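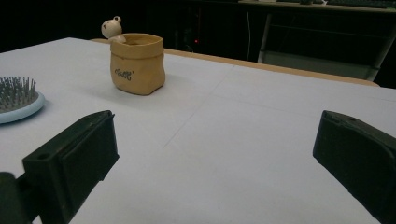

The tan Café pot, shaped like a crumpled paper bag.

Desk Pots and Small Cups: Frequently Asked Questions

Last updated 7 Apr 2022

Most of the questions we get at Biselau are about the small things people keep on a desk or a side table: paper bag pots, cups, and the little figures that sit on a rim. The answers below cover the ones that come up most. If yours isn't here, the contact details are at the bottom.

Is the Café pot really paper?
No. It's ceramic. The folds and the rolled rim are part of the shape, so they won't flatten or open out. Treat it the way you would treat any other small ceramic pot.

Can I put a plant straight into it?
You can, but it has no drainage hole. We suggest keeping the plant in its plastic nursery pot and setting that inside. Lift the inner pot out to water it, let it drain in the sink for a while, and put it back. Succulents and small cacti do well this way. Ferns need more water than most people expect and are harder to keep happy in a pot without drainage.

What else do people use it for?
Pens, coffee stirrers, sugar packets, tea bags, spare keys. One customer in Sternton keeps wrapped mints in hers by the front door. The inside is not glazed for food, so anything you plan to eat should stay in its wrapper.

Will the lettering come off?
Not with normal cleaning. Wipe it with a damp cloth and a drop of dish soap. Don't use scouring powder or the rough side of a sponge on the printed face. The dishwasher is not recommended – the print can fade over time.

The bottom scratches my table. What should I do?
Unglazed bases can be gritty. Stick 3 small felt dots underneath, spaced evenly, and the pot will sit level. Felt dots wear out, so check them when you dust. If your table has a soft finish or a painted top, use a coaster or a tray as well.

How do I take care of a cork-look cup?
Check the label first, because cups that look alike can be made quite differently. Some are real cork all the way through, some are cork over a liner, and some are only printed or colored to match. For all of them, a quick wipe is safe. Don't leave one soaking, and don't stand it in a puddle on the counter. If it gets wet, dry it upright in an open spot away from the heater.

Can I drink from one?
Only if it was sold as a drinking cup. The Corkik range is for desk use and is not meant for hot or cold drinks. We've had a few returned with coffee stains inside and we can't clean those.

Do the little figures attach to the cup?
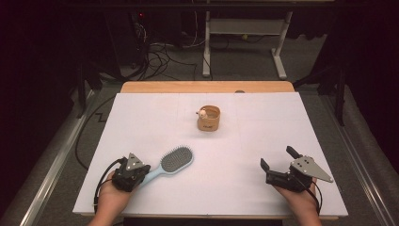

Ours just hook over the edge, with no glue. They fit most rims up to 5 millimeters thick. On a thicker rim the figure will tip outward, and on a very thin one it may slide around. A tiny bit of removable putty under the seat fixes the second problem. Please don't use super glue, which leaves a white haze on light colors and can't be taken off cleanly.

If you move the cup often, take the figure off first and put it back afterward. Most of the breakages we hear about happen when someone picks up a cup to dust under it.

My figure looks gray. Can it be cleaned?
Cream and white figures pick up dust quickly, especially around the head. A soft, dry makeup brush works better than a cloth. For marks that won't brush off, try a cotton swab dampened with plain water.

How do I clean a hairbrush that lives on the same table?
We get this one more than you'd think, mainly from people setting up a dresser. Pull out loose hair with the end of a comb, then swish the bristles in warm water with a little shampoo. Keep the water off a cushioned base if the brush has one. Lay it bristles down on a towel overnight. A dresser brush is best kept away from the pots, since loose hair clings to unglazed ceramic.

Do you replace broken pieces?
If something arrives broken, send us a photo within 3 days and we'll replace it at no charge. Keep the box until then. For later accidents we sell figures separately, but we don't sell pots without their packaging or at a discount for chips.

Is the Liapis set coming back?
Yes. The Liapis set, with the tall pot and the matching saucer, returns in September. The saucer will be slightly wider than the old one, so it won't stack with earlier saucers.

Do you ship outside the country?
Not at the moment. Local pickup is available at the Sternton shop during opening hours.

Who do I contact?
Write to Naa Antwi at the customer desk using the form on our contact page. Include your order number if you have one. Replies usually take 3 working days.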